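Sunday on the hill road. I'm told this is the scenic route to Lullmont. I have packed one sandwich, which shows you how seriously I took the word "hill."

For anyone new: I've been trying to do the whole road between Tronetti and Lullmont in pieces, on foot, on weekends, for no prize. This is piece 6. Piece 5 was mostly a gas station.

Sutrisno Siregar has lent me his guidebook again. It was printed before my knees went bad and it describes this stretch as "a pleasant incline." He underlined pleasant. I think in pencil, so he could deny it later.

The book gives this stretch four lines. Two of them are about a bakery in Lullmont.

Things I have opinions on now that I didn't have at breakfast: road paint. There's a long white marking on the right up here that has been driven over until it looks like somebody did it with a dry brush.
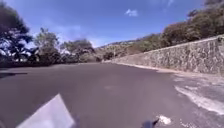
I asked at the Gasier hardware counter last week when the town last repainted up here and the man said "which paint," and then sold me a hinge. I needed the hinge, to be fair to him.

Anyway, the wall. I came for the view and I've spent the whole morning on the wall. It's proper stone, all different shapes, gray next to tan next to nearly black, and it keeps getting taller the longer you look along it. Whoever built it must have had a very large pile of rocks and a long time to argue about each one.

My uncle built exactly one stone wall in his life. It was knee high and took him two summers. He'd stand there holding a rock and turning it around like he was trying to read the ingredients. The wall is still up. The marriage isn't.

So I have respect for this one. I'd like to know who did it and whether they're still speaking to each other.

The book says the road tops out at 841 feet. It doesn't say feet above what. I've decided it means above my car.

Ateş texted to ask if I'd reached "the bend." I wrote back that I'm going to need more than that. There are a LOT of bends. It goes right, you think fine, that's the bend, and then it goes left and you start the whole conversation over.

She says I'll know it when I see it. People who say this have always got a car.

Lane markings, continued, for the two of you who replied. On one bend you get short white dashes going off to the left, each one smaller than the last, like the road is trailing off in the middle of a sentence. I enjoyed those more than I can justify.

Someone has asked if there's a sidewalk. There's a narrow one, tucked in at the bottom of the wall. It's pale and patchy and when the sun's on it you have to squint. I'm calling it a sidewalk out of politeness. 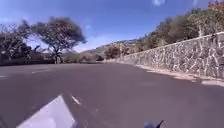
The wall, the dashes, and the sidewalk I've been so rude about.

The sandwich has been eaten. I was going to save it for the top, and then I thought about how far away the top was, and how close the sandwich was.

Phone says around 3000 steps so far. It gave me a little badge for it. It gave me the same badge in September for walking around Gasier looking for a hinge, a different hinge, so I'm not going to frame it.

A word on the bushes. Above the wall there's a whole slope of them, trees too, dark green with some dry brown bits poking out. The book calls this "mature planting." I'd call it a hillside that's been left alone, and I'd like the same treatment.

Sutrisno wants to know if his book is being looked after. His book is in a freezer bag, Sutrisno. It's traveling better than I am.

He has now sent me a photo of his own lunch. He's at a table. There's soup.

Replying to the person who says the other direction is easier: yes, I know, it's downhill. I'm aware of how hills work. The plan was Tronetti to Lullmont and I wrote it on the calendar in pen.

OK, Ateş has given in and explained. THE bend is the one where her brother's moped quit and he had to push it the rest of the way to Lullmont. There's no plaque. I've told her I'll keep an eye out for a general feeling of moped.

Next weekend is piece 7, which starts outside the bakery. I've read both of the bakery lines in the book again. It recommends the plum thing. Will report on the plum thing.

If anybody knows who built the wall, or knows somebody's grandfather who did, my replies are open. I'd also take a name for the color of those tan stones. My kitchen needs painting and I think that's the one.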